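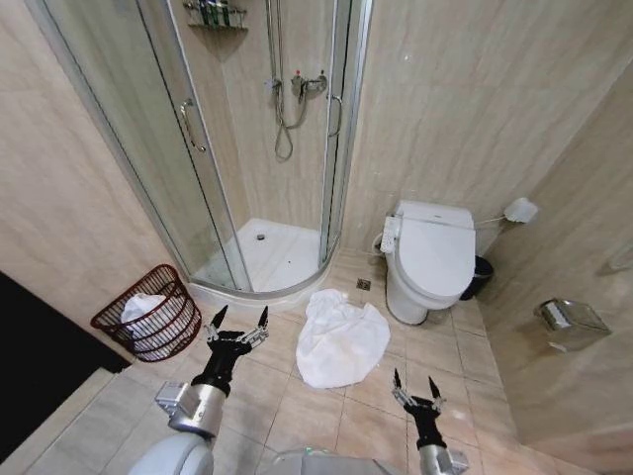

Clurden puts two-armed machine on the shopping list for July

February 1, 2023

Well, it's in the budget! After a winter of going back and forth over spreadsheets, Clurden has set money aside for one two-armed robot to help with the bathroom round at its guest houses, and I've spent most of my week reading the planning papers so you don't have to (there are 114 pages of them, and I did skip the insurance bit).

The plan is smaller than the one we heard about last year. Back then the talk was of 8 machines, bought in one go, with every house getting its own. I never could see where they'd all be plugged in. What's been agreed now is a single robot on a two-year lease, starting in July, with the option to add two more once the first set of figures is in. I'd call that sensible, though I know a few readers wanted the big splash.

Three suppliers were asked for prices. Okau came in lowest on the monthly fee but wanted spare grippers and call-outs paid for separately. Somora had the best training package, and Quezada was the dearest of the lot but threw in servicing and a loan machine if yours has to go away for repair. No supplier has been signed yet. My own money would be on Quezada, mainly because I've seen what a call-out costs when a lift breaks down and I shudder to think what they'd charge for an elbow.

The job it's being bought for is towels, first and foremost. Picking used ones up off the floor, getting them into a basket, moving on to the next bathroom. It sounds like nothing, but ask anyone who's done a full morning of bending down for them! Scrubbing, glass and anything to do with the toilet stay with the housekeeping team for now, and the papers are quite firm on that.

Space takes up a whole chapter, and I found it the most interesting part. Guest bathrooms are tight little rooms. You've got a curved shower sticking out on one side, a long vanity top on the other, and a door you have to get in and out of without clipping the frame. So the plan wants each bathroom measured before the lease is signed: door width, height of any threshold strip, and how much clear floor is left once the bin and the laundry basket are in.

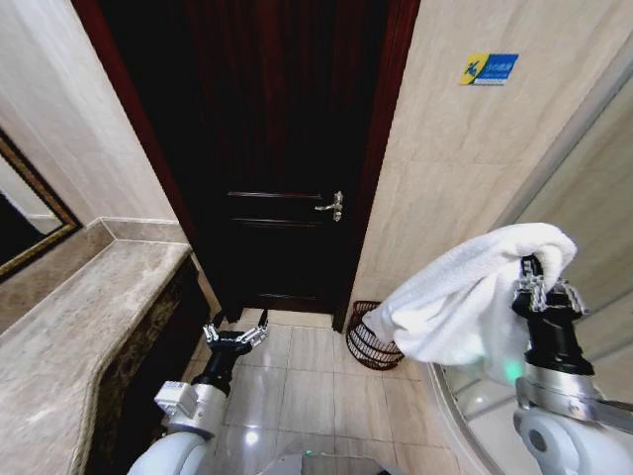

Issue 114, page 3

There's a line in the budget for shiny floors too, which made me smile until I thought about it. Big glossy tiles throw back a lot of light, and the papers ask every supplier to say in writing how their machine copes with glare and with pale towels on pale flooring. Okau's reply ran to a single sentence. Somora sent a chart.

Then there are the extras that never make it on to the front page of a quote. A charging spot near the linen room, a ramp for the older house, staff hours for training (paid, I'm pleased to say), and a pot for replacing whatever gets knocked over in the first few weeks. I do hope that pot's a generous one.

No jobs are going, according to the papers, and the housekeeping team gets a say before any second machine is ordered. Measuring starts this month, and the supplier's name should be settled before the summer bookings pick up. I'll pop the final monthly cost in these pages as soon as I'm allowed to print it.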